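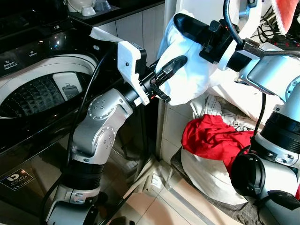
4. 공동주택 세대 내 세탁 공간의 면적과 이용 행태

4.1 조사 대상과 방법

이 장에서는 드렌우드(Drenwood)와 예스트홀름(Jestholm) 두 지구의 소형 임대주택에서 세탁 공간이 어떻게 쓰이는지를 다룬다. 대상은 임대 관리 회사 다세로(Dasero)가 운영하는 단지 8곳이며, 모두 세대 안에 세탁기 설치 자리가 있다. 공용 세탁실만 갖춘 단지는 제외하였다. 설문지 729부를 배포하여 619부를 회수하였고, 응답 시간은 10분 안팎이었다. 설문은 3월에 진행하였으며 문항 구성은 Živko Vukčević가, 현장 면담은 Xóchitl Zavala가 맡았다.

도면상 세탁 공간은 세 유형으로 나뉜다. 발코니형은 외기에 면한 발코니 한쪽에 급배수구를 둔 경우이고, 욕실형은 욕실 안이나 욕실 입구에 세탁기를 둔 경우이다. 복도형은 현관과 주방 사이의 벽감에 세탁기를 넣고 문이나 커튼으로 가린 경우를 말한다. 준공 이후 입주자가 세탁기 위치를 옮긴 세대는 현재 위치를 기준으로 분류하였다.

이 웹사이트는 이용 환경 개선을 위해 쿠키를 사용합니다. 계속 이용하시면 쿠키 사용에 동의하는 것으로 간주됩니다. [동의] [설정]

4.2 기기 면적과 작업 면적

기존 평면 기준은 세탁기의 외형 치수에 문이 열리는 여유를 더하는 방식으로 세탁 공간을 산정한다. 그러나 면담에서 불편으로 자주 언급된 것은 기기 설치보다 세탁 전후의 작업이었다. 분류, 애벌빨래, 꺼내기, 펴기, 개기가 모두 세탁기 앞에서 이루어지는데 도면에는 이 작업을 위한 바닥이 따로 표시되지 않는다. 복도형에서는 작업 면적이 통로와 겹치고, 욕실형에서는 바닥의 물기 때문에 마른 빨래를 내려놓을 곳이 없다는 응답이 있었다.

특히 침구나 수건처럼 면이 넓은 직물은 기기 면적만으로는 다루기 어렵다. 직물의 양쪽을 잡고 벌리려면 좌우로 팔을 움직일 폭이 있어야 하며, 폭이 모자라면 천이 가운데로 뭉치거나 바닥에 닿기 쉽다. 이 때문에 일부 응답자는 큰 빨래를 거실이나 침실로 옮겨 펴고 있었다.

그림 3. 좁은 세탁 공간에서 양쪽을 잡고 다루는 흰 천

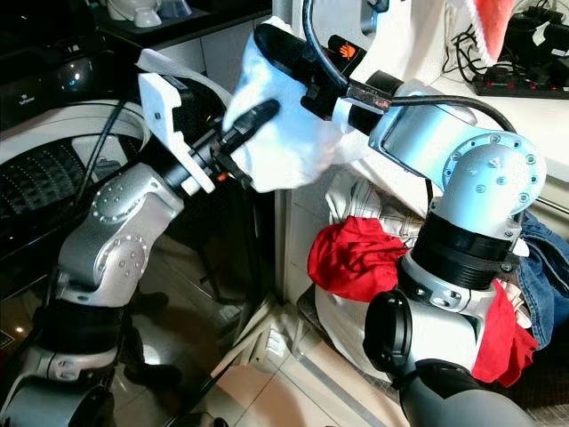
빨래를 옮기는 동선은 유형에 따라 차이가 있었다. 발코니형은 건조대가 같은 공간에 놓이는 일이 많아 동선이 짧았으나, 겨울철에는 급수관 동결을 우려해 세탁을 미룬다는 응답이 나왔다. 욕실형은 가족이 욕실을 쓰는 시간과 세탁 시간이 겹치는 문제가 있었다. 복도형은 주방과 가까워 행주나 앞치마를 자주 빨기에는 편하지만, 건조대를 펴면 현관 쪽 통행이 막히는 세대가 있었다.

4.3 수납과 선반 높이

세제와 바구니를 둘 자리도 유형별로 살펴보았다. 다세로의 표준 평면에는 세탁기 상부에 고정 선반이 한 단 계획되어 있다. 키가 작은 응답자는 선반 안쪽에 손이 닿지 않아 무거운 세제를 바닥에 두었고, 바닥의 세제통은 다시 작업 면적을 줄였다. 입주자가 틈새 수납장을 추가한 세대에서는 세탁기 점검 시 수납장을 먼저 빼내야 했다. 설비 담당자 면담에서도 배수 호스에 접근하기 어렵다는 점이 지적되었다.

선반 높이에 관한 응답은 가구원의 연령과 함께 해석할 필요가 있으며, 이는 5장에서 다룬다. 본 조사는 세대 내 설치가 가능한 단지에 한정되었으므로 공용 세탁실 이용자의 동선에는 결과를 그대로 적용할 수 없다.

공유 10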